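Gerkham Facilities Group
15 Aug 2023

1/ Gerkham is pleased to open enrollment for the Onby Linen and Washroom Service, a leased humanoid unit for hotels, clinics and residence halls. This thread sets out what the service covers, what it costs and where its limits are at present.
14 replies 31 shares

2/ The lease includes one Onby unit, its charging stand, two sets of hands, a site survey and operator training for up to four members of your staff. Software updates are included for the full term.
3 shares

3/ The standard term is 12 months. The daily rate is $165 per unit, billed monthly. Sites that take three or more units on one contract should write to our accounts office for a separate quotation.
9 replies 12 shares

4/ The task list at launch is short. Onby will change hand towels and bath towels, restock paper goods, collect used linen into a bag and report a room as finished to your housekeeping system. Floor care and toilet cleaning are outside the present service.
2 replies 8 shares

5/ We have been asked why the list begins with towels. Housekeeping managers who took part in our spring consultation named towel changes as the job that most often holds up a room. We received 213 written responses, and the full summary is available on request.
5 replies 17 shares

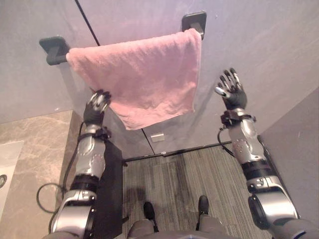 6/ Towel work depends on the hands more than on any other part of the unit. The service uses multi-fingered hands, and customers should plan for the cost of replacement finger covers after the first year. Fabric is a demanding material for any machine. A terry towel folded over a wall bar, with its lower edge hanging unevenly and one side bunched up at the bar, offers no fixed corner to aim for, and our site survey therefore records the towel weight and bar type in every room.
11 replies 46 shares

7/ On bars and fittings: the service supports straight bars fixed to the wall at both ends. Rings, hooks and heated rails are not supported at this time. Freestanding racks may be used if they are weighted at the base.
4 replies 6 shares

8/ On floors: low-pile carpet, tile and sealed wood are all acceptable. Door strips and thresholds must be firmly fixed down. Our surveyor will mark any that need attention, and the customer is responsible for the repair before the start date.
1 reply 5 shares

9/ Orozco House, a residence hall that opened in 1930, has been our longest-running trial site. Its washrooms are narrow and no two are laid out alike. The hall's housekeeping office reports that towel changes on the two lower floors now finish before the morning staff break. Corner washrooms on the upper floors remain with the hall's own staff, as the turning space is too small for the unit.
7 replies 22 shares

10/ The trial at Liver Street Clinic was less satisfactory. Very thin, heavily starched towels slipped from the bar in a number of rooms and had to be hung again by hand. The clinic has since changed its linen supplier for other reasons, and we have not repeated the trial with the earlier stock. Customers who use starched linen are advised to wait.
6 replies 19 shares

11/ Staffing: the service requires a trained operator on the same floor whenever a unit is at work. One operator may look after two units. Gerkham does not offer Onby for unattended night work, and the lease does not permit it.
13 replies 28 shares

12/ Privacy: units enter vacant rooms only. Video is processed on the unit and deleted at the end of each shift, unless the operator files a fault report – in that case the relevant clip is kept until the fault is closed.
8 replies 24 shares

13/ Faults are handled by telephone on working days, with a replacement unit sent if the problem cannot be settled by the next working day. Damage to basins, counters or fittings caused by a unit in normal use is covered by our policy. Please report it on the day it is found.
2 replies 7 shares

14/ Surveys for the first group of sites begin in September. Requests are taken in the order received, and a survey carries no obligation to lease. The request form, the sample contract and the list of supported fittings are posted on our service page under "Onby."
10 replies 33 shares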